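Laundry day at the Colline open house

By Sixten Lundgren

I went to the Colline open house in Lenham on May 11, 2019, expecting to be sold something, and I was. The flyer promised "a full household chore, start to finish, by robot." That is a big claim to print on a flyer, and I wanted a seat near the front.

The chore was laundry. No washing, no drying and no folding, mind you. The job was moving red and white clothing between a cushioned seat and a plastic basket, inside a little pen made of gray partitions. The robot has two arms with a black two-finger gripper on each, and the fingers come to a point. I have picked up shirts with barbecue tongs that looked friendlier. 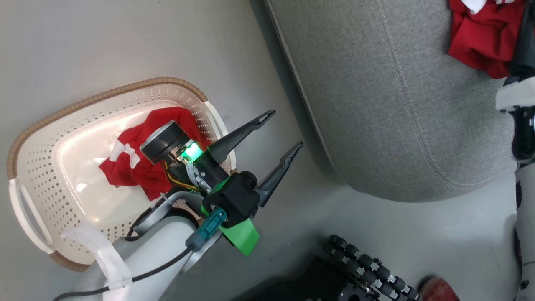 The presenter talked the whole way through, mostly over the top of whatever the arms were doing, so it was hard to tell which parts the machine worked out for itself and which parts had been set up for it ahead of time. I asked. The answer was "a mix," and then we moved on to the next slide. A woman from Kokholm asked what happens with a fitted sheet and was told that sheets are on the road map. So is everything, in my experience.

I will give them this much: cloth is hard. A box has corners and stays the same shape when you grab it. A shirt does not, and people who have worked on this longer than I have say it still gives them headaches. When the fingers closed on a sleeve and it came up off the cushion, people clapped, and I clapped too. Then it took another 3 minutes to get to the basket – I had my watch out. 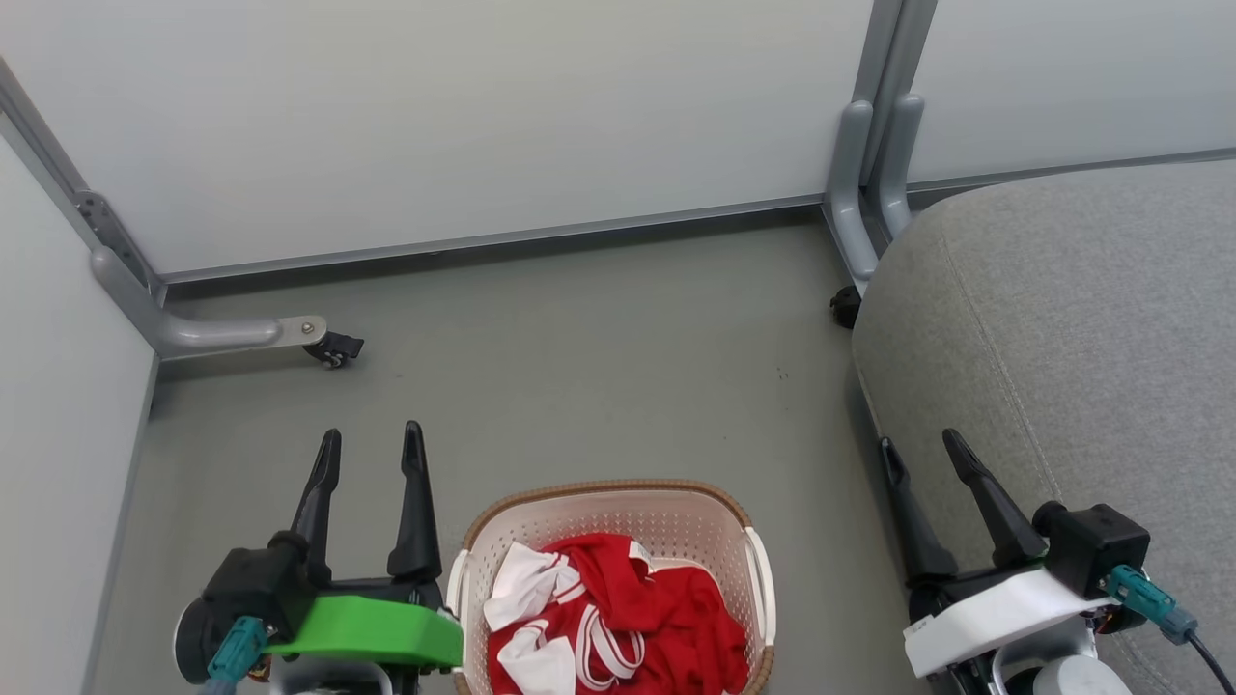 Both grippers at the laundry basket, with the gray cushion at right.

The handout says the team has logged 2481 practice runs since March. It does not say how many of them went well, or who decided what "well" meant. I asked about that too, and a young man took down my email address. Nothing so far.

The Fiadzo table next door was showing a sorting belt with no arms at all. It drew a smaller crowd and had better coffee. Their man let me put my own car keys on the belt, and I would have liked the same chance with a sock at the Colline pen.

The next open house has not been scheduled. If you go, bring a fitted sheet.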